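December, a little after 9 at night

Slow start. The bus to Banside was held at the bridge and I walked the last part, so the kettle came before anything else. Room 503 was cold until lunch. I kept my coat on and did the paperwork first, two weeks of it, mostly order slips from Sillell that I should have filed when they came in.

The corrugated metal panel is staying. I had wanted to swap it for plain board, but Jadell quoted 2,562 for the work and the other quote was 2,271, and neither one included taking the old stuff away. For that money I can live with ribs and grooves. The metal does throw the light back in the afternoon and I end up squinting, so I may try moving the lamp instead. That costs nothing.

The gray board is the part I care about anyway. I like having the holders up on the face of it, where I can see what is in its place and what isn't. On a tabletop things slide under other things and I lose half an hour. I still haven't decided if the two brackets on the left are too close together for my taste. I went back and forth on it over a sandwich and left them alone.

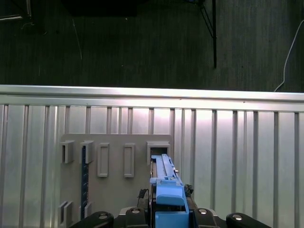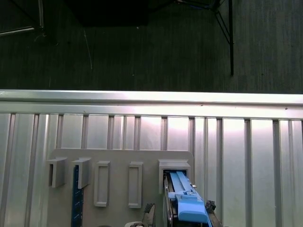
The carpet needs a vacuum. There are light specks in it again, and a bit of thread or wire that I keep meaning to pick up. I also want to do something about the cables before the new year. Clips along the legs would do it, the screw-on kind - the sticky ones always let go by spring.

Called Dumitrescu at four about the spare boards. No answer, so I left a message and gave the part number twice. If they don't call back I'll order from Sillell again and pay the extra shipping.

Home by seven. Soup from the freezer, then the laundry I put off all week. My left shoulder is sore from leaning in over the bench, same as last month, and I should raise the chair. Tomorrow: vacuum first, then clips, then find out what happened to the good screwdriver.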